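Tidy cables on the bench: tips from a robot open day 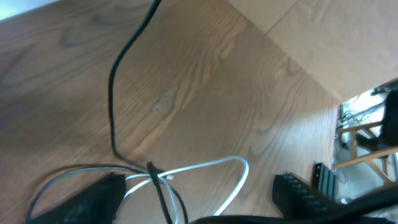 Does a small robot arm need a special bench?
Any solid table that doesn't rock will do, provided the cables have a clear route to the socket and the arm has room to turn.

I went to the open day at Verkstead in October with no plan to buy a robot. I mend lamps and radios at home and wanted to see how people with far more wiring than I have keep it under control. The demonstrations were good, but most of what I wrote down was about tables, leads and where to put things. These tips should work just as well for a sewing machine, a soldering station or a kitchen worktop with too many appliances on it.

Setting up the table

Push down on each corner before you put anything on it. If it rocks, fix that first. A folded bit of card works for an afternoon, but a screw-in foot is better for a table that stays put. At the Wivau demonstration they did this before switching anything on, and again after lunch when the table had been shifted to let a pushchair through.

Wipe the top with a damp cloth and let it dry fully before laying cables on it. Grit under a cable scratches the finish when the cable is dragged.

A strongly grained brown top like the one in the picture is easy on the eyes under bright light, but a thin black cable can be hard to follow across the darker streaks. If you work on dark wood, use pale leads where you have the choice, or put a light mat under small parts. I use an old cork tablecloth liner, cut down.

Worn spots can be left alone if they are smooth to the touch. If a patch catches on a cloth, rub it lightly with fine paper along the grain and put a little wax on it.

Cables that have to move

Anything with a moving arm needs slack. The person running the demonstration moved the arm slowly to its furthest reach, left some cable spare and only then fixed the lead down. The same goes for an anglepoise lamp. Stretch the lamp out fully before you clip the flex to the bench, otherwise the clip takes the strain every time you move it.

Don't coil the spare tightly. A wide, easy loop, as on the pale cable in the picture, puts less stress on the wires inside than a small tight one.

Where two leads run together, bind them with a strap. Hook-and-loop strap is better than a plastic tie for anything you will want to change later. If you do use plastic ties, leave them loose enough for the cable to slide a little and trim the tail flush, as the cut end is sharp.

Keep the strap away from plugs and connectors. Leave 50 mm or so of free cable before the first one.

Label both ends. Huttunen had masking tape flags on every lead at their stand, with the same word written at each end. It looked rough and it was the most useful thing I saw all day. Use pencil, as biro fades under a bench lamp.

Cables on the floor

The floor is where most benches go wrong, mine included. Leads drop over the edge, gather by the chair and end up under a foot or a chair leg.

- Run everything down one table leg and strap it there in 4 places.
- Take the leads along the wall to the socket, even if that needs a longer lead.
- Keep bags and coats on a hook by the door, well away from the chair.
- Pull the chair right out once a week and lift any cable lying underneath it. Look for flat spots and nicks. Throw away a lead with damaged covering. Tape is no repair for a mains cable.

Power units

Give anything with fins or vents a clear space on every side. Don't stand it on a cloth or push it up against the wall, and don't pile papers on top. Silix had theirs raised on two strips of batten screwed to the bench, which also stops crumbs and sawdust being drawn in underneath. I've done the same at home with offcuts and it took 30 minutes, most of it looking for the screws.

Put the switch where you can reach it without leaning across the work. With a moving arm this matters a good deal, but I would say the same for a drill press or a food mixer.

Grip

Some of the gripper fingers had rows of small raised bumps, and I asked about cleaning them. The advice was a dry toothbrush first, then a cloth with a drop of washing-up liquid in water, with the power off. No oil or furniture polish, which leaves a film and makes things slip. I tried it on the rubber jaws of my bench clamp and on the feet of a chopping board. Both hold better now.

If you go to one

Wear flat shoes and take a pencil. Ask to see the back of the bench as well as the front. The quietest time at Verkstead was after 4 in the afternoon, when the school groups had left and the people on the stands had time to talk - one of them gave me a handful of straps, and I've used them all on the freezer and the radio shelf.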